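Has anyone used the Pomitz handheld gripper kit for recording household chores?

Posted by tidewrack

We're a small group looking at the Pomitz kit (two hand-held grippers, marker cubes, the backpack) to collect demos of bathroom and living room tidying. Likside sells something similar and I can't decide. Mostly I want to know how it holds up over a whole session with flat or floppy things, and how tiring it gets. Any experience welcome, good or bad!

Hanneke Verstraete

I love this kit, so weigh that in. We've had ours since September and logged 84 hours, a good part of it in a mocked-up bathroom, and flat stuff is where it shines. Cardboard used to be our worst category with the old Declercq tongs, and now I look forward to it. Pinch near an edge, keep your wrist loose, and let the piece stand up before you walk it anywhere.
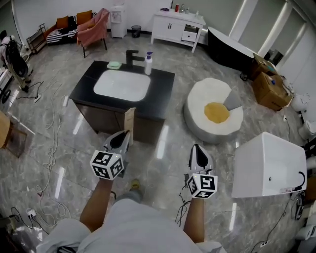 Does the kit need its own computer in the room?

Recording happens on the pack, and you copy the sessions over afterward. We use an ordinary office laptop for that and it keeps up fine.

Getting used to the jaws took me 2 mornings. The ribbed pads are grippy — almost too grippy on thin plastic bags — so open wider than you think you need to and back straight out before turning.

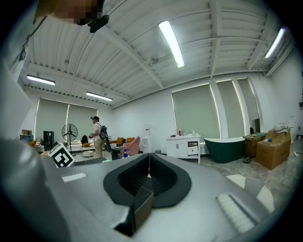

As for tiredness, my forearms give up before the battery does. We swap people every 13 minutes and take a proper lunch. Tighten the chest strap first, then the shoulders, and the pack stops pulling you backward (this made such a difference for me!). Spare pads came quickly when I ordered them, and the fitting sheet is clear enough that a new person can follow it alone.

Flisgate_fan

we rented the Likside one. fine but heavier. get Pomitz

mossbank

Mostly agree with Hanneke, but check the calibration every time you change operators. We skipped it once and had to throw out some 400 clips. It's a short routine and the software walks you through it. Ask for a trial set before you buy, too — small hands may want the shorter grip.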